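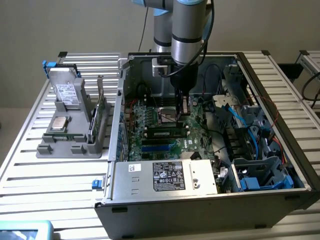

4. Putting the processor in

This is the fun part of the rebuild! Take your time with it and enjoy it, but read all the steps once before you open the new chip's tray.

Before you start, check that:
- the tower is unplugged and lying on its side, with the side panel off
- the retention frame is raised and the load plate is fully open
- the socket is empty and the gold pins are in plain view

CAUTION: Never touch the pins, not even with a cloth. One bent pin can stop the whole computer from starting.

4.1 Hold the processor by its edges only, flat side up.

4.2 Find the small triangle on one corner and match it to the marked corner of the socket.

4.3 Lower the chip straight down. It should drop in under its own weight (a lovely moment, every time). Don't slide it and don't push.

4.4 Close the load plate, then bring the frame down and latch it. Some resistance is normal.

4.5 Put a dot of thermal paste in the middle of the chip, around the size of a pea.

Note: If you are adding memory too, leave the module that's already seated where it is for now. The 8 GB and 16 GB upgrades are both covered in section 6.

Note: Leave the power supply alone. It stays closed for every job in this guide.

Chip won't sit flat? Lift it straight out, check the triangle again and go back to 4.2.

Next: 5. Fitting the cooler

Guide text by Mirko Fabbri, Treltdale Repair Workshop. Revised in June.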